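3.2 Objects Left on Shared Tables

The second part of the study dealt with small items that stay on a household's main table between meals. Participants in Filham and Verness kept a written log of such items and noted who moved them, if anyone did. Two tabletop items named often in the logs, the remote control and the toy brick, appear in Figure 4.
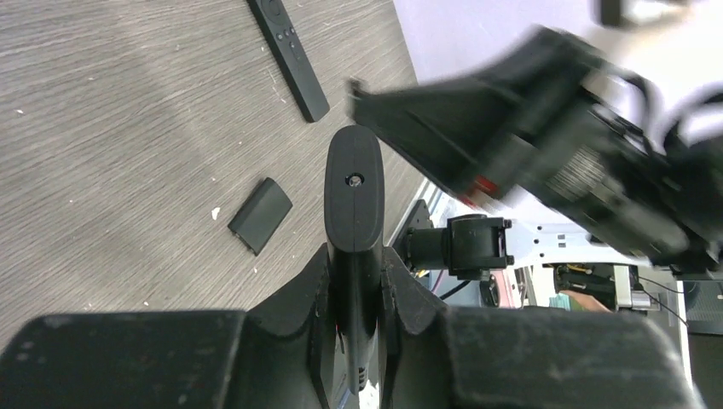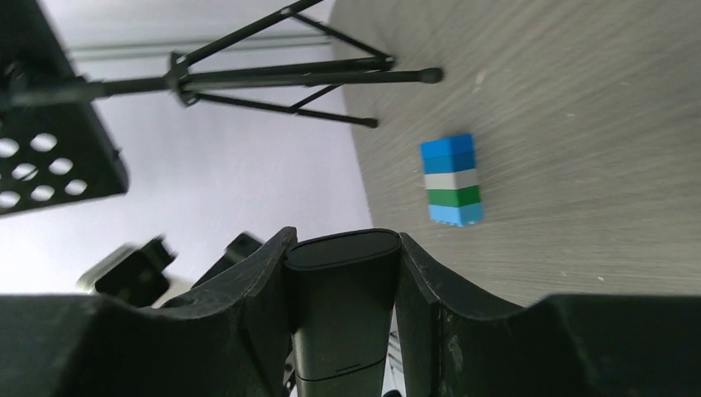

Figure 4. A black remote control on a gray wood-grain tabletop (first panel) and a stack of five toy bricks (second panel).

Verness, January

Logs were returned by 35 households. Together they held 245 entries that could be read and coded, after double entries were removed. An entry was counted as "resident" if the item was still on the table at the next meal and as "passing" if it was gone by then. Coding followed the scheme set out by Lamptey in the pilot study, with one change: mail and school papers were placed in a single class, as many families did not separate them.

Resident items were most often things used by more than one person. Keys, pens and remote controls fell into this group. Items with one clear owner, such as a phone or a pair of glasses, were usually passing. Toys did not fit the pattern well. Parents described them as belonging to one child but left them in place, and several wrote that taking apart something a child had built would lead to an argument. One parent in Filham set the table around a toy fort for most of a week and recorded it each evening under the same entry number.

Table size had less effect than we expected. Homes with a second surface near the front door — a shelf, a bench or a narrow stand — reported fewer keys and less mail on the table, but the number of toys was much the same. In 17 households the table was also used for paid work during the day. These homes cleared it more often, most commonly just before the evening meal, and their logs contain longer notes on who was asked to do the clearing.

Two limits should be kept in mind. The logs depend on what participants thought worth writing down, and crumbs, napkins and cups were plainly left out by some. The Verness group also began one Wednesday later than the Filham group after the printed forms were delayed. We did not adjust for this difference. Section 3.3 turns to the interviews, in which the same households were asked how they decided where an item belonged.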